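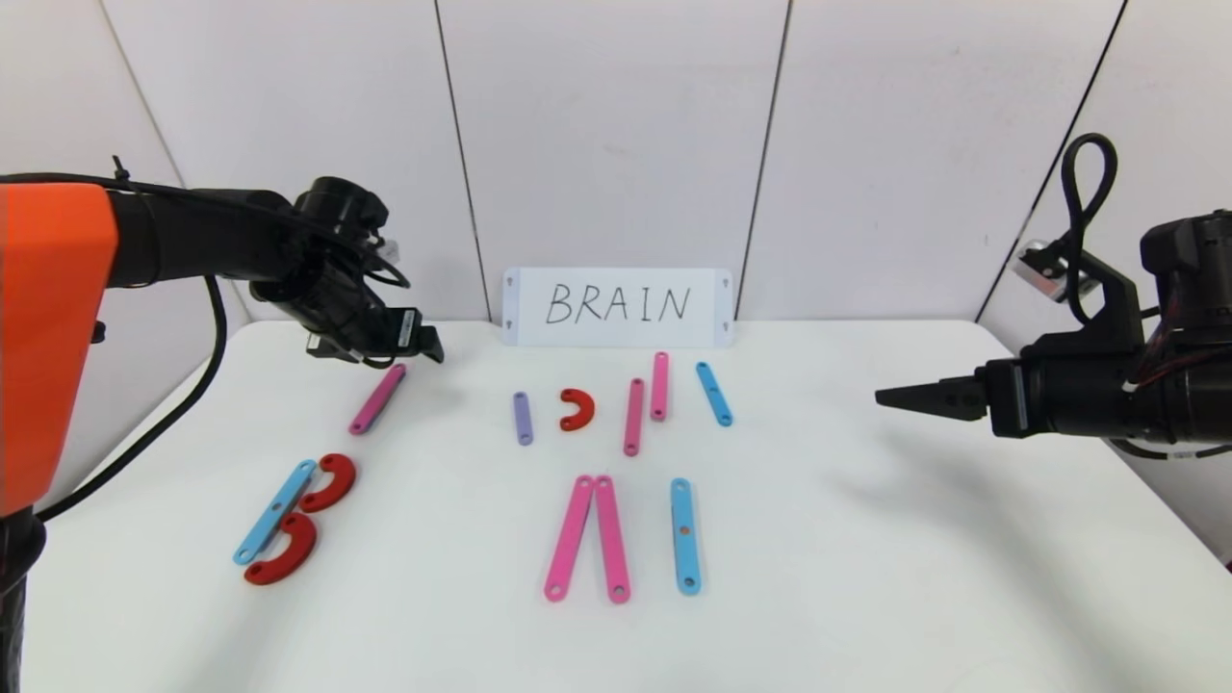

Setting Up a Two-Arm Tabletop Cell: Good Practice for Letter and Shape Assembly Tasks

Applies to: all benches in the Vatano teaching laboratory
Maintained by: Iida Turunen and Toàn Trịnh
Last reviewed: January

Purpose

This page sets out how a bench with two robot arms is to be prepared, run and closed down when the task is to build letters or simple shapes from flat construction pieces. It covers spelling tasks in which a short target word, such as BRAIN, is posted at the back of the table. It does not replace the bench risk assessment, which must be read and signed before first use.

Before you begin

You will need the piece set for the task, the target sign, the bench log and a second trained person within speaking distance. Work alone is permitted for offline programming only. Tie back long hair and remove lanyards before approaching the table.

Step 1. Check the arms with power off

Inspect each arm from base to gripper. Look for loose fasteners, cracked covers and worn fingertips. Cables that run along an arm should be tied at regular intervals, with enough slack at each joint for full travel. A loop of slack is acceptable when it stays clear of the pieces and of the other arm at every position the program will use. Move the joints by hand where the model allows it. Where it does not, carry out the cable check at the lowest speed setting once power is on.

Step 2. Prepare the table

Wipe the surface and remove anything that is not part of the task. Stand the sign upright at the back, lettering toward the operator, and outside the reach of both grippers. Lettering should be in dark capitals on a plain card.

Step 3. Lay out the pieces

Sort the pieces against the task sheet before placing them. Sticks and arcs of the same color may differ in length, so compare them by shape as well as color. Pieces must lie flat. A piece resting on another may be left in place only if the task sheet calls for overlap.

If a letter is to be started by hand, as is common with the B, place its parts first and keep them close together. Leave at least 57 mm between a finished letter and any loose piece, measured at the nearest point. A gripper needs this room to open.

Step 4. Assign the shared zone

Both arms can reach the middle of the table. The program must therefore name one arm as having priority there, and the other must wait outside the zone until it is released. Record the choice in the bench log. Relying on timing alone to keep the arms apart is not accepted practice in this laboratory.

Step 5. First run

Set both arms to reduced speed, no more than 128 mm per second at the gripper. Keep one hand at the stop button for the whole run. Watch for the following:

Fingers touching the table surface
Pieces dragged instead of lifted
Either arm entering the shared zone out of turn

Stop at once if any of these occurs, and correct the program before running again. After 2 clean runs the limit may be raised to 300 mm per second.

Step 6. Reaching into the table

Hands may enter the work area only when both arms are stopped and the stop button is pressed in. A paused program is not a stopped arm. This rule applies equally to small corrections, including straightening a single stick.

Step 7. Closing down

Park both arms clear of the table, switch off power, and return the pieces to their tray by type. Enter any fault in the log, however minor. Faults in the grippers or cabling are to be reported to Csenge Kun before the bench is used again.

Requests for changes to this procedure should be sent to Ilgın Değirmenci.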